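I have used the Grasora hand-held gripper kit for one season now, two pairs of it, and I promised Marloes Martens to write down my opinion before she orders for her own lab. This is a review of the kit, but also of the training method that comes with it, called Irkarow. I do not think one can judge them apart.

The idea of the method is known to most readers. A person holds one gripper in each hand and does the task in the normal way. The camera on the gripper records what the hand sees, the square markers help to find the position, and afterwards a policy is trained from the recordings. The robot arm can stay switched off during the whole collection. For us this was the main argument, as we have one arm and several people who want to work at the same time.

Setting up takes longer than the manual promises. The wide lens must be calibrated for each gripper separately, and the program refuses a calibration without telling the reason. On the first Wednesday we started at nine and had the first usable recording after lunch. Later it went faster, and now I need 12 minutes for a pair when nothing has been changed.
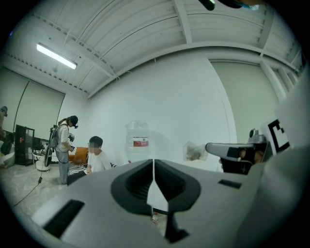
Can you train with these recordings alone, without any data from the real arm?

It depends on the task. For picking and placing, the hand-held recordings were enough for us. For tasks where the force matters, like pressing a lid closed, we had to add a small set from the arm, and the result was still not good.

## In the hand

The grip is comfortable for the first half hour. After that I feel the weight in the wrist, more in the left than in the right. The fingers open and close smoothly and the return spring is not too strong. People with small hands in our group find the reach to the trigger long, and I would be glad if Grasora offered a shorter one.

The cables are the weak side. They hold well in the connector, but everybody who walks must think of them, and you should plan the floor before you plan the task. I fix them with tape now. A recording with a pulled cable is not always marked as bad by the software, so check the end of each file.

The view of the camera is very wide. In the corners the lines bend strongly, and a straight wall becomes a curve. The training code expects this and you should not correct it yourself. I lost two days because I did correct it, and the policy reached beside every object.
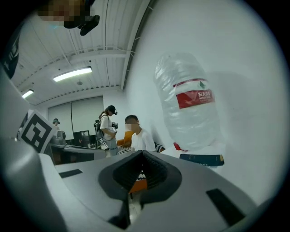 ## What the method gave us

We tried a sorting task with soft and stiff packages. With 40 demonstrations the policy was poor, it went to the right object and closed too early. We then recorded more, by eight different people, and tested again on the arm. It succeeded in 54 of the trials out of a hundred. I know that this number looks small next to the published ones. Our packages are shiny and wrinkled, and we changed the table height between tests on purpose.

More interesting for me was the second test. We took the same amount of data from one person only, and the policy became smoother but failed as soon as the object was turned. Bartoš, the older teleoperation system which we still have, showed the same effect in a weaker form. I would therefore advise to mix people early, even if the first curves look worse. Transparent objects are also difficult — the policy hesitates in front of them, goes back, and sometimes begins the whole movement again.
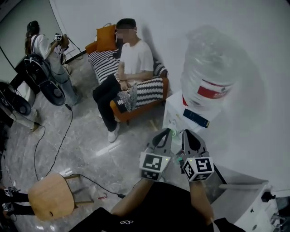
This hesitation became smaller when we asked everybody to make the approach slowly and the lifting at normal speed. We did not change anything in the training code for it. With Sivorlow, the add-on which cuts the waiting moments out of the recordings automatically, it came back, and I have switched the add-on off for tasks of this kind. For opaque objects it does its job and saves disk space.

Two-handed work is possible but needs patience. The time of both grippers must agree well, and the kit does the synchronising only at the start of a session. After a long session I see a small drift. Stop, save, start again: this is what I do between the blocks of recordings.

## For Marloes, before ordering

- Take the longer cables. The standard ones are too short for a person who moves.
- Order spare finger pads at once. The delivery took us most of October.
- The marker stickers lose their flat surface at the edge. Print your own on stiff material, with a matt finish.
- The battery version exists, but I have not tried it.

I would buy the kit again for picking, placing and sorting, and I would not buy it for work with force. The support from Grasora answers politely and slowly. My last question to them, about the drift, is still open, and I will add their reply under this text when it comes.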